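Home | About | Teams | FAQ | Calendar | Contact

Tolbridge Robotics Club: Frequently Asked Questions

14 shares | 6 comments

We get a lot of the same questions at sign-up night, so we put the answers in one place. If yours isn't covered, come find one of us on a Saturday. We love talking about this stuff and you will probably have trouble getting away!

Who can join?

Anyone in grades 7 through 12 who lives in Tolbridge or Nisbet, or goes to school in either one. Homeschoolers too. We don't hold tryouts and we don't look at grades. If you turn up and pick up a screwdriver, you're in.

I've never built anything or written any code. Is that a problem?

Nope! More than half of last year's members started from zero. New people spend the first month with the practice kits, which are small wheeled bots with bump sensors. By the time November comes, most of them are arguing about gear ratios with the rest of us.

When and where do you meet?

Saturday, 10 a.m. to 1 p.m., upstairs at the old Jostudwood building. Use the side door on the parking lot. The elevator works but it's slow, so if you're carrying a battery box, leave yourself some time. In the weeks before a competition we also open one evening, and the sign for that goes up on the door.

What does it cost?

Dues are $40 for the season. That covers parts, your T-shirt and the competition entry. If that's hard to manage, check the box on the form that says "waive dues" and that's the end of it. No paperwork and no conversation. Students get the same shirt and the same seat in the van.

What competition are you in?

Our big one is the Ponano Challenge, in the household division. Each team brings a robot that has to set a table and then clear it again, using ordinary things from somebody's kitchen. The judges choose the items and you don't see them until that morning, so your gripper has to cope with thick handles, skinny handles and handles that roll away when you breathe on them. A perfect run is worth 1,000 points. We scored 222 our first year and were so happy we went out for pancakes.

How many teams do you have?

2, Orange and Gray. Orange works on the arm and gripper that go to Ponano. Gray is the driving team and does the maze event. You can switch once during the season, and plenty of people do. Both teams share tools, snacks and (too often) the same roll of tape.

Who runs the club?

Cameron Tennant is our lead coach and has been since the club was a card table and a shoebox of motors. Students handle most of the rest. The captains write the meeting plan, assign jobs and decide what goes on the robot. Coaches are there to teach, keep everybody's fingers attached and drive the van.

What software do you use?

Python for nearly everything. Gray uses a little block coding with the new kids. You don't need your own laptop, we have loaners, though they stay in the building. If you bring your own, put your name on the charger. Please. We have a drawer.

Do I have to be an engineer type?

Not at all, and we mean it! We need people who can draw, keep a notebook, sew a cable sleeve, talk to judges, edit video or keep the parts shelf from turning into a swamp. The notebook is scored at Ponano and ours has carried us more than once.

Is it safe?

Safety glasses any time a tool is running, closed-toe shoes always, hair tied back. You'll do a short safety walk on your first day and get a sticker for your badge. Soldering and the drill press need a coach at the bench.

Can parents stay?

Yes, and we'd love the help. There's coffee. You may be asked to sort screws or hold something still.

Can I try it before I sign up?

Come to 2 meetings free. Bring a friend if you're nervous about walking in alone.

How does the team practice for Ponano?

With lots and lots of grabbing! We practice on regular tableware, and no two pieces behave the same. Spoons are a favorite of mine, they look so easy and then the bowl end swings around the moment your grip is a bit off center. Chopsticks are their own adventure. We try different pads on the jaws, different closing speeds and different places to pinch, and every attempt gets a line in the notebook, including the embarrassing ones. Everybody on Orange takes a turn, so don't worry that you'll be stuck watching.

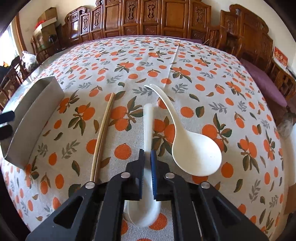

The notebook lines get read out at the start of the next meeting and the team picks one thing to change. Only one! We used to change four at a time and then had no clue which of them helped. If you want to suggest a change, write it on the whiteboard by the door with your initials. First-years' ideas go up there with everyone else's, and the pads we're using now started as one of those.

Home | About | Teams | FAQ | Calendar | Contact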